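Facilities notebook, school buildings section
Entry: floor coverings and ceiling void, Mostmont Primary, east corridor

Purpose of visit: to check the condition of the old floor tiles beneath the carpet in the east corridor and to agree the wording of the notice to parents before work begins in July.

The carpet was lifted at 15 points. At 13 of these the tiles were sound and firmly bonded. At the remaining two, both beside the boiler cupboard, the corners had cracked and the adhesive was exposed. Both places were sealed with tape and covered with board. Pupils do not use that end of the corridor, and the door is to remain locked.

Samples were bagged and labelled for the Todico laboratory. Sample 245 was labelled twice in error; the second label has been struck through and initialled. Colleagues are asked to check the log before sending anything further.

The area to be cleared is 200 square metres. The drawing supplied by Gagnon leaves out the store room, and the firm has been asked to correct it. The existing file reference, 992, should be kept on all letters.

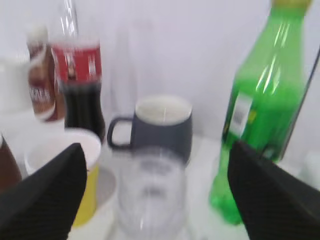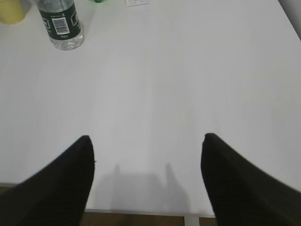
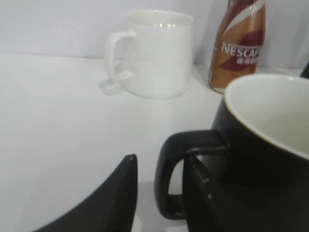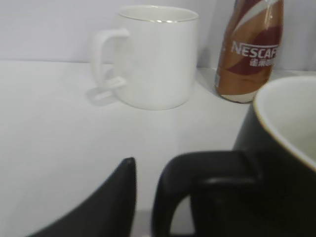 White tabletop, all four views.

Mostmont, 12 May 2024

The ceiling void was opened at the hatch outside the staff room. Pipe lagging is of the newer type and carries a dated tag. No debris was found on the upper face of the ceiling boards. The hatch does not close flush and needs a new catch.

The draft notice was read through with the school office. The second paragraph is to be shortened, and the word "removal" is to be used throughout in place of "treatment". The notice should state which doors will be closed and where pupils in the holiday club will enter. The office asked for a copy in large print.

Outstanding: laboratory results; corrected drawing from Gagnon; confirmation that the Mundari building can take the holiday club if the hall is needed for storage. Air test to be booked once the dates are fixed.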